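Keeping an old thing a little longer

In November I moved to Skinusstead, and I brought with me 13 boxes and one desktop computer that is older than my marriage. My husband asked if it was not time to say goodbye to it. I told him that I would think, and I have been thinking now for the whole winter.

I grew up in a house where things were repaired. My grandmother had an iron with a cord that my grandfather changed two times, and nobody found this strange. When I came to live in this country, I saw that people put good chairs on the street because one leg was moving. I took one of these chairs home. I am sitting on it while I write this.
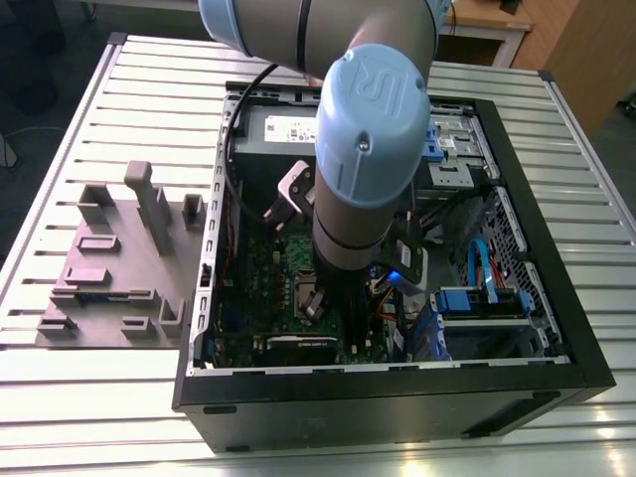 With the chair I needed only glue and one evening. With a computer it is harder, for me at least, and I believe that many people give up before they begin, from fear of breaking something. I had this fear too. My friend Eglė Rätsep, who is much braver, told me on the phone that a computer is like a kitchen cupboard: you open it, you look what is inside, and you do not pull on anything before you know what it holds. I wrote this on a piece of paper and put it on the wall.

I began with the cleaning. It took me 3 evenings, because I stopped often to drink tea and to read. Then I bought more memory from a small shop called Plultis, where the man behind the counter asked me twice for the exact model and was right to ask. I had written down one number wrong. He did not laugh at me, and I will go back to him.

The computer now starts faster than before. It is not fast. But I use it for letters, for photographs of the garden and for my accounts, and for these I do not need fast. I need that the keyboard is the one my hands know.

I do not want to say that everybody must live like this. My sister buys a new phone every 2 years and she is a happy person. When my old washing machine broke, I let it go without tears, as the repair was more expensive than another machine. I only think that it is good to ask the question first, before going to the store.

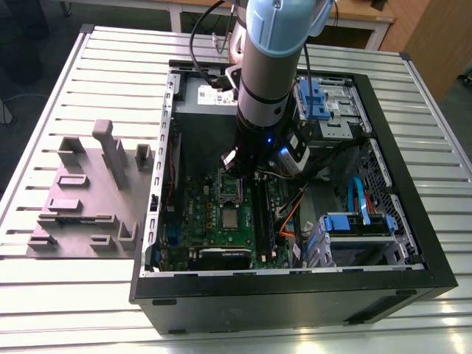
What I keep in the repair drawer

The drawer is under the window, and it was empty when we came. Now it has a set of small screwdrivers, wood glue, a soft brush, and a Kiketar tin with 20 screws that belong to nothing. I cannot throw them away. There is also a notebook where I write what I opened and where each screw was, with small drawings. The drawings are ugly, but I can read them.

Next I would like to repair the kitchen radio, which plays only when it stands on its side. If somebody of you has done this with an old Raudsepp radio, please write to me in the comments how you opened the back. I can find no screws on it.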